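Week two with the arm

My second week on the Wumley project is done, so I'm writing it up before I forget which day was which. For anyone new, I spend my working hours showing a robot arm how to put things into boxes. There is no programming in my part of it. I hold a pair of handles, the arm copies what my hands do, and everything it does is saved along with the video from the wrist camera.

The target was 168 good runs. I finished with 57 on the first afternoon, which pleased me, and then had a slow morning when only 32 passed the check. A run fails if you stop for too long, knock the box or let go too high. I was letting go too high. I used to pack orders at Oretti and you get into the habit of dropping things the last inch – fine for socks, no good here.

The handles are made by Fomard and are heavier than they look. My wrists ached until I lowered the chair. I'd also been gripping far too hard, as if squeezing would help the arm squeeze, when all it reads is how far the trigger has moved.

Between runs I now go back through the wrist video, which I skipped in the first week. The picture comes out sideways whenever the wrist is turned, and you have to tilt your head to make sense of it. 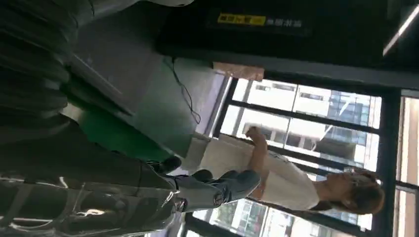 Wrist camera view, with the window side of the room behind.

Daylight is a nuisance in these. When the wrist swings towards the window the glass goes nearly white, and any run where that happens in the middle of a grasp gets a note from me. I've started bringing the arm back a little lower. It adds a second or so to each run and I think it's worth it.

Next week we change to soft bags, seven kinds, and the software moves over to the new version of Ha. I've been told the trigger will feel lighter. I've asked for a different chair as well, but I haven't heard back yet.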